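Home | Tickets | Knowledge base | Log in

Ticket: wallpaper bands out of line at corners, marble-pattern top
Status: open, awaiting part
Opened by: Lemlem Gebreyes
Assigned to: Ankit Pal

Fault as reported: on the three-sided surround, the dark damask bands no longer meet at the left back corner. Paper is Flalerier, white ground, paste-the-wall. Top is covered with Kodwood marble film, beige.

09:30 Checked the drop on the left wall. Panel was hung from its top edge, the back wall from the bottom. Offset at the corner post is 2 mm.

10:15 Loosened the left panel and reset it from the bottom. Bands now line up to the eye. Right side not touched.
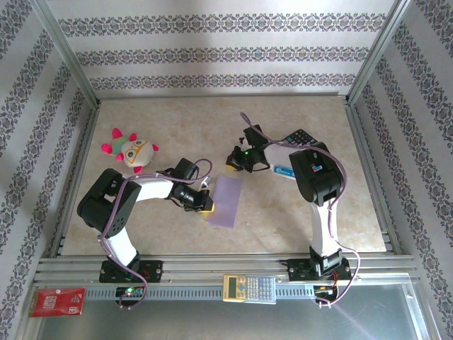 Photo: Ankit Pal / Sistine workshop

Translucent lavender sheet is lying flat near the middle of the top, calculator and the white and blue item over to the right. Clear all three before the film is checked for bubbles.

11:40 Film lifting slightly along the back rail. Pressed down with a felt squeegee, warm air at 70 degrees, left for 30 minutes. Lifted again at one point. Replacement strip requested from Derese.

Next step: fit strip, trim to rail, recheck corners in April.

Comments

Concetta Pellegrini: Same film here. 70 was too hot for ours, it went shiny.

Yuto Hosoda: Which paste did you use on the left panel?

Ankit Pal: The one supplied with the roll.

Ayantu Adugna: Degrease the rail first or the strip will lift too.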